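Visit report: the simulation floor at Edammont

We use cookies to remember your preferences and to measure traffic. Accept all | Manage settings

The Edammont lab opens its simulation group to outside engineers for one afternoon in January. I went to see how they gather manipulation examples, as my own team is about to start on the same problem with real hardware and a small budget.

Wagner Arruda runs the group and led the tour. The pipeline has two parts. Celline generates rooms, furniture and objects and places the arm. Pascual records the episodes and stores joint positions, gripper state and rendered views on a common clock. Both are in-house tools, and both were running when we arrived shortly after 2 p.m.

Collection

An operator steers the simulated arm with a handheld controller and completes one short instruction per episode. Episodes are cut at 13 seconds. Arruda said the limit was set early on, when longer recordings filled up with hesitation and the trained policy copied it.

Each instruction is recorded in 100 generated rooms before it is retired. Floor, walls, lighting and clutter change between rooms; the arm model does not. Clutter is drawn from a general object library with no filter for what belongs in a kitchen or a dining room. The reasoning is that a policy trained on tidy tables learns the table as well as the task.

The episode on the main screen during our stop was a pan task. The open fingers were at the rim of a white frying pan, with a grinder, a trowel and a row of red letters on the same tabletop.

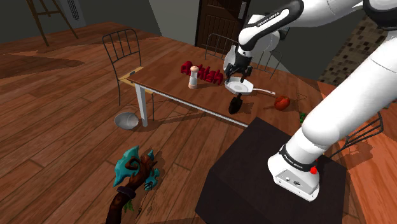 Review and storage

Every episode is replayed once by a second person, who marks it as kept, trimmed or rejected. Of the last batch of 404, almost a quarter were rejected. The usual cause was contact with an object outside the instruction – a chair back, in several cases. Rejected episodes stay on disk with a reason code and are used to train a failure detector called Mornlow.

I asked about transfer to a physical arm. The group has tried three tasks so far. Lifting carried over well, pouring did not, and drawer opening depended heavily on the friction values used in simulation. No written results were handed out.

The session closed with questions on storage formats. Arruda will send the episode schema to anyone who left an address at the desk.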